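4/24/24, finish room

Second coat on the Votumis test boards. First coat was the shellac sealer from December, thinned to a 2 lb cut, and it had gone a bit slow. Boards 1 to 4 were tack free by lunch. Board 6 still took a thumbprint at 3:00, so I left it on the rack and didn't sand it.

Room at 77 F when I started. Wiped down with a tack cloth, then brushed the Tristita varnish on boards 1 to 4, along the grain, no going back over it. Board 2 has a sag near the lower end. Will level it with 320 once it's hard.

Ynyr Pugh thinks the MacPherson brush sheds less if it sits in solvent overnight. Mine lost roughly 6 bristles today after a dry night, all picked out with tweezers. Try his way before the third coat.

Eria order: more 320 paper, strainers, one quart of sealer. Check the date on the can this time.

Sleeves are the other thing. Lint in the varnish on boards 1 and 3 is dark and matches my gray sweatshirt, cuffs especially. Long black sleeves like the ones over the white table would show up the same way in a clear coat if they shed at all. Bare forearms or the nylon smock for coat three. Sweep tonight, no sweeping in the morning. Board 6 gets another look before anything else is opened. 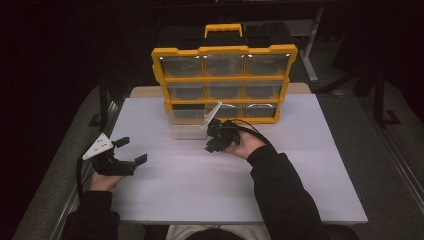
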